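The Hand That Comes by the Month
Arna will rent you a gripper, replace what wears out and send a person named Costel if it sulks. We took one for a trial in May.

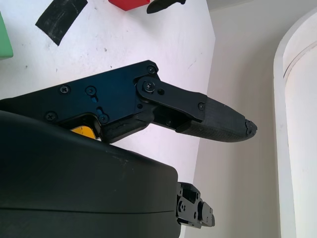 What you get

The pitch is simple enough to fit on a coffee sleeve. You pay Arna a monthly fee, and a two-fingered gripper arrives for the arm you already own. Fingertips are included. So is the person who puts them on.

Costel Hodoroagă came to our borrowed bench with a case, a laptop and the calm of a man who has heard every possible joke about lending a hand. Setup took 34 minutes, and four of those went to finding an outlet.

The fingertips are ridged and rubbery, and they are where the money goes. Arna treats them the way a garage treats brake pads. Send a picture of a tip that's looking frayed and a new pair goes in the mail. Ours took two days, in a padded envelope big enough for a ham.

How it did

Blocks were easy. Tape was a humbling experience for everyone present. Kamol Sangkhawat, who runs packing at Swanepoel and has rented from Arna for over two years, told me to stop giving it tape.

"It's a gripper," she said. "You want a fingernail."

She likes the service, mostly. Her complaint is the contract, which renews itself with more determination than the gripper has ever shown toward a flat object.

Jintana Sombatkul, who handles accounts at Arna, says a shorter plan is coming. She would not say how short.

Should you?

If you have one arm and no repair bench, yes, probably. If you have a drawer of small screws and a colleague who enjoys them, buy the thing outright and keep that colleague fed.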